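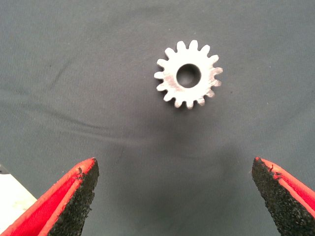 The gear from my feed roller, on gray cloth

Replacing a small gear with 16 teeth, how do I order the right one?
Posted by Indira Pinto in Workshop and Repair

Hello all. I have an old bench machine from Canpolat which feeds cord for making baskets. Since Tuesday it slips when the load is heavy. I took out the small spur gear and I put a photo of it. It is light silvery metal, I do not know if aluminum or steel. I counted 16 teeth. On one side of it the tips look more rough to me than on the other side, but maybe it is only the light.

The hole in the middle is quite big and I see no number on the face. The shop in Callevmont says they can order any gear if I give them "the module". What is this, and how can I find it with only a caliper? Also, can I just file the rough tips and put it back?

Zodwa Ntuli
Module is the size of the teeth, in metric. Measure the outside diameter over the tips, in millimeters, and divide by the number of teeth plus two. So for your gear you divide by 18. If you get 27 mm, the module is 1.5. If you get 18 mm, it is 1. With an even number of teeth the caliper sits on two opposite tips, so this is easy. Measure on the good side and then turn it a little and measure again, because worn tips give you a smaller number.

The shop will need also the bore and the thickness. Please measure the shaft too. And try a magnet! If it sticks, it is a steel gear most probably.

Do not file the teeth. A small burr you can take off with a fine stone, but the shape must stay the same.

Thandeka Magagula
I had a slipping feed also and it was only the set screw of the other gear. Check this first, it costs nothing.

Khanyisile Mkhize
I agree with Zodwa, only one thing to add. Look at the bigger gear that runs with it. Mine had 68 teeth and three of them were bad, so the new small gear was spoiled in a month. I paid 211 for the pair from Ledura, without the post.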